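Helpers and Visitors Wanted for Our Robot Open Day

Istora is opening its Stodwood workshop to the neighborhood on December 6, 2022, and we are looking for friendly people to take part. Some of you came last year and told us you wished you could have tried things yourselves instead of standing behind a rope – we heard you, and this time the bench is the main event.

We need two kinds of people. First, 6 paid hosts for the day, who will greet guests at the door, walk small groups through the building and keep the sign-up sheet moving along. You do not need to know a thing about robots. If you have ever worked a school fair, a front desk or a busy bakery counter on a Saturday morning, you already have most of what we are after, and we will teach you the rest over coffee.

Second, we have 49 places for people who would like to take a turn at moving the arms. A turn lasts as long as it takes to get comfortable and then do a simple sorting job with plastic bins, with one of our staff next to you the whole time. We would love a real mix of people, and that very much includes retirees, bus drivers, nurses on their day off and anyone who has never touched a machine like this and is a little nervous about it. You must be 16 or older to take a turn, though younger children are welcome to watch with an adult.

Hosts should plan to be with us from 8:30 in the morning until the last group leaves at 5, with a proper lunch in between (the soup comes from Wong, down the street, and it is very good). There is also a practice evening the week before, and that is paid too. Comfortable closed shoes, please – you will be on your feet a good deal.

The workshop is on the ground floor with no steps from the street. Parking behind the building is tight, so we suggest leaving the car at the Kitcombe lot and taking the 517 bus, which stops 2 blocks from our door.

To apply as a host, write a few lines about yourself and tell us about a time you helped a stranger feel at ease. No resume is needed. To ask for a turn at the bench, just send your name, your age and whether mornings or afternoons suit you better. Either way, address your note to Sidra Khattak at the Istora front office, or drop it in the mailbox by the main entrance. Sidra reads every one herself and will write back, even if all the places have gone by then. 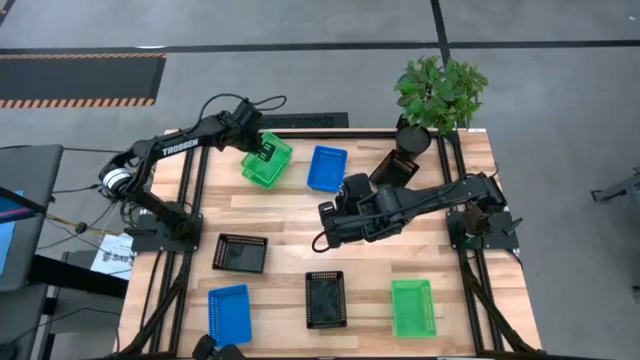 If you need a chair during your turn, an interpreter or a quieter time of day, please put that in your note as well, and Sidra will set it up with you before the visit.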